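# Jonus-Tables – fiche de données

Version du 6 mars 2019. Maintenance : équipe Vitale, site de Jurkuvcombe.

Jonus-Tables rassemble 1316 séquences de petites manipulations sur table, faites par des personnes tenant des pinces à la main. On nous demande souvent si un robot peut ranger un bureau après entraînement sur ce corpus. Réponse courte : non, pas encore.

## Contenu

Les 2 pinces sont tenues par la même personne, et des marqueurs carrés servent à retrouver leur pose. Le jugement, lui, reste humain : où saisir, quand lâcher, quand recommencer.

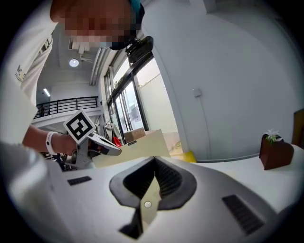
Une politique apprise hérite de ces choix sans les comprendre. Sur notre bras Steller, les saisies franches passent assez bien. Dès qu'un objet est plat et posé contre le plateau, le taux d'échec remonte, et les démonstrations supplémentaires n'y ont pas changé grand-chose.

## Limites connues

- Objets plats surreprésentés, textiles presque absents.
- Pas de mesure d'effort aux doigts.
- Jusqu'à 400 séquences sans étiquette de fin de tâche.

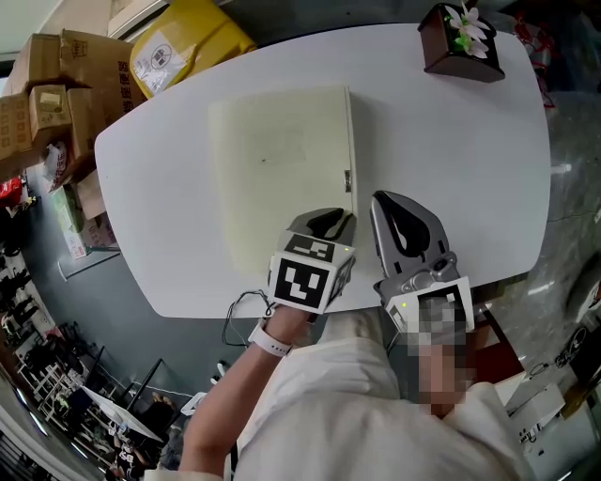 L'évaluation en atelier devrait reprendre le désordre ordinaire, et la plupart des démonstrations publiées l'évitent. Une table à peu près dégagée, avec un panneau crème à plat et une jardinière de fleurs blanches dans un coin, reste un cas facile – les cartons empilés à côté, avec leur enveloppe matelassée jaune, seraient un test plus sérieux. Nous ne l'avons pas passé.

## Usage

À citer sous le nom Jonus-Tables. Ne pas présenter un score obtenu ici comme une aptitude aux tâches ménagères.

Éléments récents
Jonus-Tables : journal des corrections
Steller : étalonnage des pinces
Vitale : format des annotations
Jonus-Étagères (prévu en juin)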